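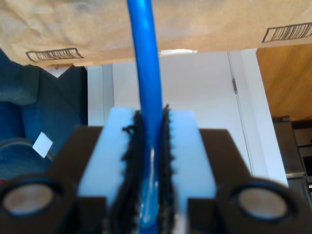 ## 5.2 Checking and replacing the bristle strips

The Fastport sheet says the strips last 523 shifts. Don't plan around that number. Look at them.

1. Stop the arm and lock out the cell. The pause button is not a lockout.
2. Support the rod by hand, open the fingers and lift it out.
3. Check the black bristles on both pads. Loose fibers are common on a shaggy strip and don't prove it is worn. Bald patches do.
4. Peel off the old strip and clean the pad with a dry cloth. The sheet recommends solvent, which has yet to improve anything here and softens the pad.
5. Press in the new strip from the top down. Replace both sides together.
6. Close on the rod at force setting 26, then tug it. If it slides, check the pad seating before you raise the force.

**Caution:** Keep fingers clear of the gap in step 6. The "soft close" option still pinches.

**Note:** Auto-calibration will report a pass with a strip missing. Repeat the tug test after 17 cycles and send failures to Higinio Arellano.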